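Dobrador de roupa Simik
Prancha articulada para camisetas, camisas e toalhas

Referência: 246
Marca: Simik
Categoria: Organização > Roupa dobrada
Disponível na loja e por encomenda

O dobrador Simik é uma prancha de quatro painéis ligados por dobradiças flexíveis. Coloca-se a peça por cima, viram-se os painéis laterais, depois o inferior, e a roupa sai com a mesma largura todas as vezes. Serve para quem guarda camisetas em gaveta, na vertical, ou em pilha na prateleira do armário.

A prancha vem montada. Guarda-se fechada, de pé, entre o armário e a parede ou debaixo da cama. Não leva pilhas nem parafusos. Os painéis têm furos para que o ar saia quando se vira o tecido, o que ajuda nas malhas leves.

Tamanhos de roupa

O modelo adulto aceita camisetas do P ao GG, camisas de manga comprida, blusas de malha fina, pijamas e toalhas de rosto. Para calças, dobre primeiro uma perna sobre a outra e faça a dobra em duas passagens. Casacos forrados e moletons com capuz ficam grossos demais e forçam as dobradiças. Para roupa de criança até seis anos existe o modelo pequeno, vendido à parte.

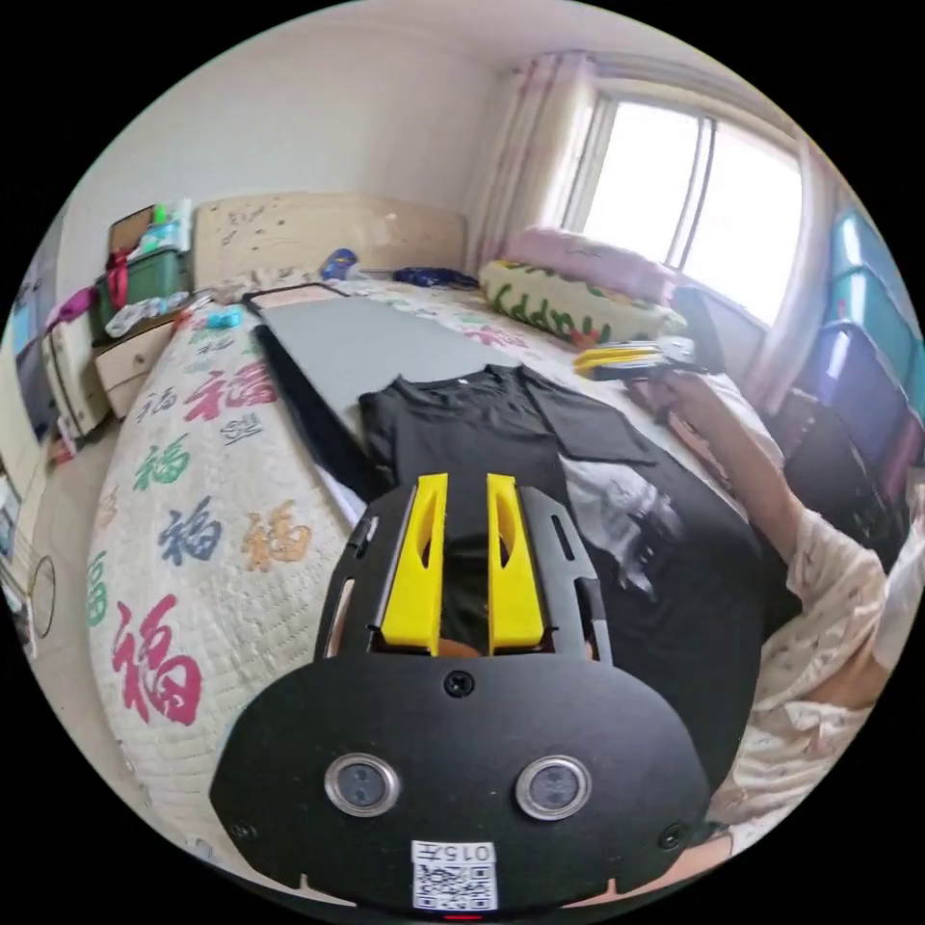 A superfície de trabalho conta mais do que parece. O dobrador precisa de apoio plano em toda a extensão, com espaço livre dos dois lados para abrir os painéis. Uma mesa de jantar ou uma bancada é o ideal, mas muitos clientes usam a cama, e funciona bem desde que o colchão seja firme e a colcha esteja esticada. Numa colcha acolchoada, como a creme com os caracteres "福" coloridos, alise primeiro o tecido com a mão e afaste almofadas e rolos. Estenda a camiseta inteira antes de começar, como a preta sobre a cama, e reserve um canto para a pilha das peças prontas. Se a estampa for grande, dobre com a frente virada para baixo, assim o desenho fica à mostra no fim.

Como usar

1. Abra a prancha com as dobradiças para baixo.
2. Deite a peça com a frente para baixo e a gola alinhada com a borda superior.
3. Vire o painel direito e volte à posição. Acerte a manga, se for comprida.
4. Faça o mesmo com o esquerdo.
5. Vire o painel inferior para cima e retire a peça.

Com camisas de botão, feche o primeiro e o terceiro botão antes de deitar a peça. Nas toalhas, dobre ao meio no comprimento e só depois use a prancha.

Capacidade e durabilidade

Cherry Mae Sison, da nossa loja, dobrou com o mesmo exemplar umas 200 camisetas na arrumação do estoque de agosto. As dobradiças ficaram um pouco mais macias e a prancha passou a fechar melhor. A tinta dos painéis ganhou riscos leves na zona onde se apoia a mão.

Limpeza

Pano úmido e sabão neutro. Não use álcool nem esponja abrasiva, que deixam a superfície baça. Seque antes de fechar. Não deixe a prancha ao sol atrás do vidro da janela durante o verão, pois os painéis podem empenar.

O que vem na caixa

Um dobrador modelo adulto
Uma folha de instruções em português
Um elástico para manter a prancha fechada

Produtos que combinam

Divisórias de gaveta Gureo: altura regulável, para camisetas guardadas na vertical.
Caixa com tampa Dumlao: empilhável, indicada para roupa fora de estação. Confira a altura do armário antes de pedir mais de duas.
Saquinhos de algodão Fisberg: para meias e roupa íntima, vendidos em pacotes.

Perguntas frequentes

Posso dobrar lençóis?
Fronhas, sim. Lençóis de solteiro só depois de dobrados à mão em quatro, e o resultado varia com o tecido. Lençol com elástico não recomendamos.

A prancha marca a roupa?
Não nas malhas de algodão. Em linho e viscose fica um vinco leve nas laterais, igual ao da dobra à mão.

Dá para usar sentado?
Dá, com a prancha numa mesa. No colo ela não tem apoio e os painéis abrem tortos.

Vocês vendem painéis de reposição?
Vendemos o painel inferior, referência 107. Os laterais não se trocam separadamente.

Encomendas e trocas

Pedidos feitos até terça-feira saem na mesma semana. As trocas são aceitas com a caixa original e o elástico. Para quantidades maiores, de lavanderias, lojas ou hotéis, escreva para Genalyn Maglaya pelo formulário de contato e indique o modelo, a quantidade e a cidade de entrega.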